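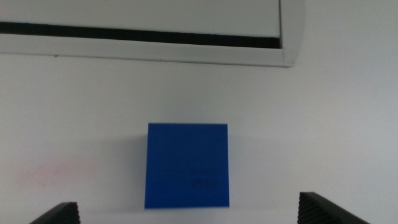
PRICING TALK - small firms session, September 2021
notes, second version, use this one not the emailed one

Thank Arnaud for having me. Say name, say Drurier, move on. No life story this time, it ate the first bit last year.

Start with the question. Who in the room put their prices up in the last twelve months? Hands. Who told their customers why? Fewer hands, hopefully. If all the hands stay up, skip to the letter section.

What I'm going to talk about: how a small supplier raises prices without losing the customers it wants to keep. Services mostly, but works for goods. Not going to do discounting, that's Aurélien Rey after the break and he is better on it.

SLIDE - the Eltusholm price list

Story. We make and service catering trays, trolleys, racking. Eltusholm is our service side. Price list there hadn't moved in 4 years. Not a decision, just didn't get round to it. Each spring someone said next spring.

Meanwhile steel up, vans up, wages up. We were doing call-outs at a loss to the customers who rang the most. The quiet ones were paying for the noisy ones.

(pause here, people write this down)

So we did the sum we should have done at the start. Took every customer, worked out what we charged in a year and what it cost us to serve them. Cost to serve means driving, phone time, chasing the invoice, re-doing the quote because they lost it. All of it. Took a fortnight, horrible spreadsheet, would do it again.

Result. About 40 customers where we made nothing or less. Several were ones we boasted about on the website.

Don't name them!! Someone from Rermont may be in the room.

SLIDE - three piles

Sorted everyone into 3 piles.

Pile one, fine as they are. Small rise, same as everyone.

Pile two, good customers on a bad price. Old deal, handshake deal, deal done by somebody who's since left. Bigger rise, but somebody goes to see them first.

Pile three, wrong customer at any price we could charge. Too far away, or wants something we don't really do. Help them find someone else. Sounds grand, it was mostly awkward phone calls.

Expect a question here re how do you know pile two from pile three. Answer: ask whoever picks up the phone. They know already. Our service desk had sorted the list before the spreadsheet was finished and they only had a handful different to us.

SLIDE - what we got wrong

First go was in May. Sent one letter to everybody, same wording, same percentage. Signed by me, though most of them had never heard of me. Phone went mad for a week.

What they minded:
letter came with the invoice, already at the new price
said "market conditions", which means nothing to anyone
no number to ring except the main one
loyal people got the same letter as people who'd been with us a month

Read out the bit from the complaint, the polite one. Paraphrase: I don't mind paying more, I mind finding out from the bill. Leave it there a second.

We withdrew it. Credit notes for everyone who'd been billed. Cost us money and some face. Say so plainly, dont dress it up.

SLIDE - what we did second time

90 days notice. People said far too long, customers will shop around. Some did. Most of those rang us afterwards with somebody else's quote and we could talk about it properly, like for like. The other quotes often left out the call-out charge. We wouldn't have had that chat on a two week notice.

Reason given in one sentence, with the real cost in it. Steel, fuel, wages, whichever was biggest for that customer's kind of work.

Name and direct line of the person they normally deal with. That person had seen the letter first and could change the wording. Important, several did change it and it was better.

An option. Always one way to pay less. Fewer visits, book visits together with a neighbour site, pay up front for the year. Not a discount, they give something and we give something. Aurélien will disagree with me on whether that's a discount. Let him.

SLIDE - the letter

Give them time to read it. DON'T read it aloud, they can read.

Point at: first line says prices are going up. First line. We had a draft where it was in the fourth paragraph after a lot about our values.

Point at: the date it starts, on its own line.

Point at: no apology. We took it out after an argument. You can be sorry about the May letter, you can't be sorry about charging what the work costs. If you sound sorry they'll ask for it back, quite reasonably.

If running short skip next slide and go to objections.

SLIDE - why small firms find it harder, and why it's easier

Harder: you know them. You've met the kids. You see them at the supermarket. Big firm sends it out from a computer and noone blushes.

Easier: same thing. You can ring them. You can say I'll hold yours till the job's finished. You can change your mind over one customer by dinnertime and don't need head office. Larger competitors in our patch can't do that and they've put prices up more often than we have, customers just don't remember who signed it.

Also small rise every year beats big one every 4. Should be obvious, wasn't to us. It's in the calendar now with somebody's name on it, not mine.

OBJECTIONS, take as many as time allows

"My customers only buy on price." Some do. Have you asked, or is it the loudest one who said it? Go back to the noisy/quiet bit.

"I'll lose my biggest account." Maybe. Do the cost to serve on that one before any of the others. Ours was in pile two. Went to see them, took the figures, they signed. They'd budgeted for a rise long ago and wondered where it had got to.

"Can't I just charge new customers more?" For a bit. Then they talk to the old ones. Trade is smaller than you think.

"What about salespeople who cave in?" Check what they're paid on. If it's turnover they'll give the rise away every time and so would I. We moved ours to margin, took a while, one unhappy person, ok now.

Don't get drawn on VAT. Not my area, got it wrong in public once.

SLIDE - homework

Pick ten customers. Not the top ten, any ten. Do the cost to serve on the back of an envelope. Bring it to the coffee break next time, or email me, adress is on the handout.

Handouts on the end table, spare copies of the letter too. They can copy it, change the names please, somebody last year left Drurier in theirs.

Hand over to Aurélien. Clicker is his, give it back.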